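Chalk paint on old furniture, can I stop after two coats?

Posted in Home and Repair by Sanne Desmet

Hello all. I have bought a second-hand cabinet from my neighbor and I want to paint it gray. It has an old shiny varnish. I bought the Sellard chalk paint, the 900 ml tin, and it says on the tin that no sanding is needed. I did two coats and it looks good, but when I put my keys on it I get a scratch immediately. Must I do a third coat, or is something else wrong? I prefer not to start again.

Lieven Meijer
A third coat will not help you. The paint can scratch because it does not hold well on the varnish under it. I know the tin says no sanding, but on shiny varnish I always sand lightly, wash with a little soap, let it dry one night and only then paint. For you now, I would wait 3 weeks so the paint becomes hard. Do not put anything heavy on it in this time. After that, put a clear water-based varnish on the top, two thin layers. Wax is nice for the sides, but on a top where people put cups it is too soft.

Mine is also gray and has drawers. The front edge of the top gets the most damage, so give this edge one extra layer.

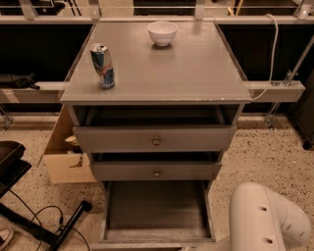
Gray top with small chips on the front edge, right side.

For the chips I use a small brush and leftover paint, so keep the tin closed well.

Jareck
just use wax, its fine

Baert
I do not agree with wax, I had rings from glasses after one month. But test the varnish first on the back, mine became a bit yellow.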